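Chapter 2
What a Size Label Tells You 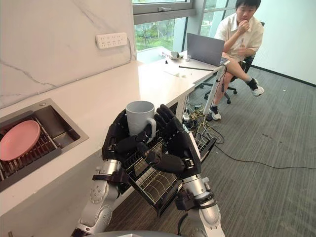 Most shoppers treat the number inside a waistband as a measurement. It is better read as a claim, and claims should be checked. Two skirts marked 14, one from Dreltus and one from Koo, may differ at the waist by almost 2 inches, and neither maker has broken any rule.

The trade has its defenses. Alun Skyrme, who cut patterns at Gemesthorpe, argued that each brand fits its own customer and that a shared chart would please no one. Perhaps. It is hard to see how the customer was consulted. When Gemesthorpe did measure people, it measured 1000 women, all of them already buying its clothes. Those who had given up on the fit were left out.

This chapter looks at where size charts come from, how they drift over the years, and why "true to size" is a phrase to distrust. Yi-an Wang's work on stretch fabrics, taken up in the second half, raises an awkward point: a cloth that gives can hide a badly drafted pattern until the first wash.

Before reading on, measure a garment you own and write the result next to its label.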